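4.2 Changes in the Work of the Packing Staff 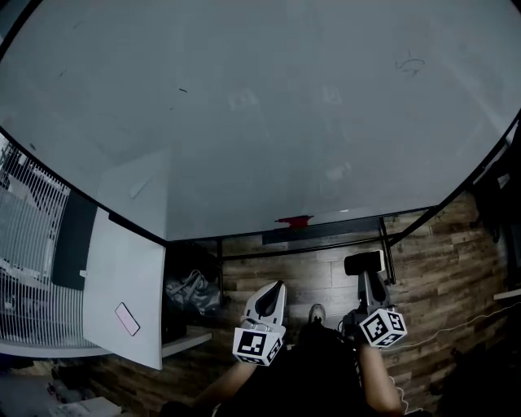

Figure 3. A worker at a white table with two handheld grippers, one in each hand. Each gripper carries a marker cube.

Being asked to teach a machine felt to one member of the packing staff like being asked to write down how to tie a shoe, and she told us in the first interview that she had expected the new duty to be gone by September. It was still in place when our fieldwork ended. Several of her coworkers used similar words about the early weeks, when the demonstration work had been announced but not yet given a fixed place in the shift plan.

Cilletti packs and ships small household goods from a single site. Before the change, all items were packed by hand at fixed stations, and staff moved between stations at the direction of the shift lead. Under the agreement with Genura, which supplies the packing arms and the control software, part of the staff now spends a portion of each shift recording demonstrations with handheld grippers (Figure 3). The recordings are used to train the arms, which have taken over the packing of flat and boxed goods. Soft, fragile and irregular goods are still packed by hand.

The demonstration work was organized in blocks of 30 minutes, with no more than 4 blocks per worker in one shift. A complete task set consisted of up to 300 recordings. The limit on blocks was not part of the original plan. It was introduced after staff reported sore wrists and thumbs, and it was later written into the site rules. Interviewees who had worked both before and after the limit described it as the most important single change made during the rollout.

Three themes came up repeatedly in the interviews. The first concerned pace. Hand packing at Cilletti had long been measured in units per hour, and experienced workers took pride in a high rate. The grippers called for slower and more even movements, and a recording made too quickly was rejected by the software. Workers with the longest service had the highest rate of rejected recordings in the first month. Some of them regarded this as an unfair judgment on their skill, and two asked to be moved back to hand packing full time. Both requests were granted.

The second theme concerned pay and job titles. Demonstration work was at first paid at the packing rate. Staff argued that it was a form of training and should be paid as such, and a supplement was agreed after six weeks of talks. The job title did not change. Several interviewees said that they did not know how to describe the work on an application to another employer.

The third theme concerned contact among coworkers. Hand packing stations face each other, and talk across the line is common. Recording is done alone, and talking is discouraged during a block. At Do, the second site in our study, recording tables were set up in pairs, and complaints of this kind were much less frequent. The two sites also differ in size and in the age of their staff, so the effect of the layout cannot be separated from these factors.

Management at both sites stated that no positions had been cut as a result of the arms. Our records support this for the study period. They also show that departing hand packers at Cilletti were not replaced, and staff were well aware of it. Trust in the stated policy was lower at Cilletti than at Do, where vacancies continued to be posted on the staff board. The follow-up interviews, carried out under the Grokatport project, return to this question in Section 5.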